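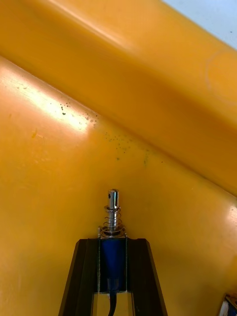
According to Bernadette Daly, people ask her what a thing is made of when they ought to ask how it was made, and she can usually tell them the second before the first.

Chapter 10
Shaping Plastics

Before you start
You should already know the difference between a thermoplastic and a thermosetting plastic (Chapter 4). You should also be able to read a simple section drawing.

In this chapter you will learn
How four common moulding processes work
Why wall thickness matters
How colour is added to plastics
What causes sink marks, warping and flash

10.1 From pellets to products

Most thermoplastics reach the factory as small pellets. They are delivered in sacks or, for larger works, by tanker, and stored in silos. Some plastics, such as nylon, take up moisture from the air and have to be dried before use. If they are not, the water turns to steam during moulding and leaves silvery streaks on the surface.

The pellets are heated until they soften, shaped while soft, and then cooled until they hold their shape. All the processes in this chapter follow that pattern. They differ in how the plastic is pushed, blown or pulled against the mould, and in the sort of product each one suits.

Injection moulding forces melted plastic into a closed steel mould under high pressure. It gives fine detail and a good finish on every face. The mould is expensive, so the process is normally used where thousands of identical parts are needed. Bottle tops, plug casings and toy bricks are made in this way.

Blow moulding is used for hollow goods. In the most common form a tube of soft plastic, called a parison, is trapped between the halves of a mould and inflated with air. The wall is thinnest where the plastic has had to stretch furthest, often at the corners — a point to remember when designing bottles with square shoulders.

Rotational moulding also makes hollow goods, but without pressure. Plastic powder is placed in a mould, which is heated and turned slowly on two axes so that the powder melts and coats the inside. The cycle is slow and the moulds are fairly cheap. Water tanks, kayaks and playground slides are typical products.

Vacuum forming starts with a flat sheet. The sheet is clamped, heated and drawn down over a former by removing the air beneath it. Many schools have a machine of this kind, and you may have used one to make a tray or a mask.

10.2 Wall thickness

A thick section of plastic cools more slowly than a thin one. As it cools it shrinks, and if the outside has already set, the surface is pulled inwards. The shallow dent this leaves is called a sink mark. Sink marks show up more on a glossy finish than on a textured one.

Designers avoid them by keeping walls even. Where extra stiffness is needed they use ribs, curves or folds. A flat panel bends easily, but the same panel with a gentle curve in it is much stiffer and uses hardly any more material.

Case study: the Nolby watering can

Drenivon makes garden goods at its works in Brarkenley. Its Nolby watering can was first blow moulded with a wall 2 mm thick. Customers reported splits near the base of the handle. Hicham Bennani cut up 16 returned cans and measured the walls, and found that the plastic at the handle corner was roughly half the intended thickness. The corner was given a larger radius and the mould was altered in May. The weight of the can stayed the same.

Chaimae Metwally, who drew the new corner, had first suggested a heavier parison. This would have cured the splitting, but it would have added plastic to parts of the can that did not need it.

Activity 1
Find a hollow plastic object at home that is ready to be thrown away. Look for a seam, a moulding mark and any changes in thickness. Decide which process was used and write down your evidence. Keep your notes for section 10.3, where you will need them again.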